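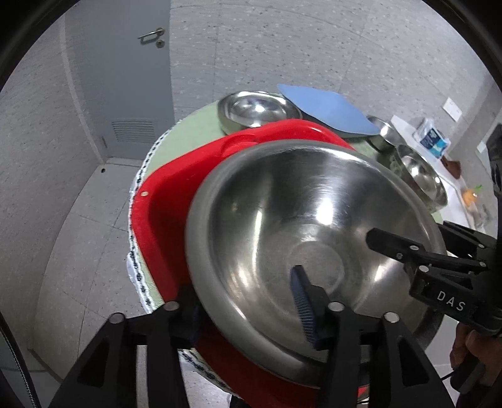 *A steel mixing bowl and a red plastic tray on the green tablecloth.*

So the Londberg community kitchen is staying open through the end of the year, and I am so happy I could bake something. (I did bake something. More on that in a minute.)

If you missed all the back and forth this spring, the short version is that the lease on the old Matport building was up in July and the new owners wanted the ground floor for offices. That's the floor with the kitchen on it, plus the little pantry and the side room where the Spanish conversation group meets. For weeks the only thing anybody at the bus stop wanted to talk about was where the dinners would go. The school gym? The church on Priva Street, with the stove that only lights if you hit it? I heard every theory there is, and I repeated most of them, sorry.

Well, I went to the meeting last night, and it's settled. The kitchen keeps the ground floor until December at the same rent, and after that the owners will talk about a longer lease if the group can cover its share of a new water heater. I had my notebook out and everything. It took less than an hour, a small miracle if you've ever been to a meeting in this town, and there were people standing in the hallway because the folding chairs ran out.

Eulalia Henríquez, who runs the dinners, read the letter from the owners out loud twice. The first time, people started clapping before she got to the part about the water heater, and she had to wave everybody back down and start over. "I want you to hear the whole thing before you hug me," she told us, and then a bunch of people hugged her anyway.

I caught up with her after by the coat rack. She told me she'd already packed a box of serving spoons at home because she was so sure the answer would be no. Now she has to bring them all back before the next dinner! She also said the hardest part of the whole spring was not knowing what to tell the people who come every single time - the ones who don't have another place to eat with company. She got a little quiet when she said that, and so did I.

The money part goes like this. The group needs 300 dollars a month from now until December to put toward the heater, and the first month is already covered by a couple who live over the shoe repair place and didn't want their names in the paper. (This is barely a paper, but okay.) The rest is supposed to come from the dinners themselves, a jar by the door, and a bake sale. You knew there would be a bake sale.

And there will be some changes, which not everybody loved. Dinner starts at 6 instead of 7 now, so the building can be locked up earlier. A man in the back row said that's way too early for anyone who works in the city, and I think he has a point - my sister doesn't get off her train until twenty past. Eulalia said plates can be set aside if you call ahead, and that seemed to calm things down some. The side room has to be shared too. The conversation group gets it first, then the after-school kids, and whoever is last puts the chairs back against the wall. There was a surprisingly long discussion of the chairs.

Parking also came up, as it does. You can still use the lot behind the building in the evening, but only the 4 spots closest to the fence. The others belong to the offices upstairs and they do tow. I know this from experience and I would rather not talk about it.

My favorite bit of the night was when they asked for recipes. The kitchen wants to put together a little stapled booklet to sell at the bake sale, with whatever people around here cook for a crowd. They'd like to print 300 copies, which sounded like a lot to me until I remembered that everyone who sends in a recipe is going to buy one for every cousin they have. Hands went up right away. Somebody's grandmother's bean soup, two different potato salads whose owners gave each other a look, and a plum cake from the Sepúlveda bakery, who said they'd share it as long as we all keep buying theirs. Deal!

I put my name down for corn bread. I don't know why. I've made it for six people, tops, and now I'm supposed to write down how to make it for fifty. I tried a double batch this morning before work and the middle sank, and the edges were so hard that my nephew knocked on one like a door. He ate it though, with a lot of honey. If any of you know how to scale up corn bread without wrecking it, please, please write to me. Do you just use more pans? I have a feeling the answer is more pans.

If you want to send a recipe of your own, write it out by hand or type it, either is fine, and leave it in the box inside the front door of the kitchen any time it's open. Put down how many people it feeds and whether it has nuts in it. They're taking them until the end of July, and Eulalia says she won't be strict about spelling but she will be strict about "a pinch of this and a bit of that," so get out your measuring cups.

They could also use a few more people to wash up after the dinners. It's not glamorous, but the radio is on and you get to take home leftovers. I did it for most of last winter and I ate very well.

The next dinner is at 6, don't forget, and it's chicken and rice, with a bean version for folks who don't eat meat. Pay what you can at the door. I'll be the one by the window with my sister's plate under foil.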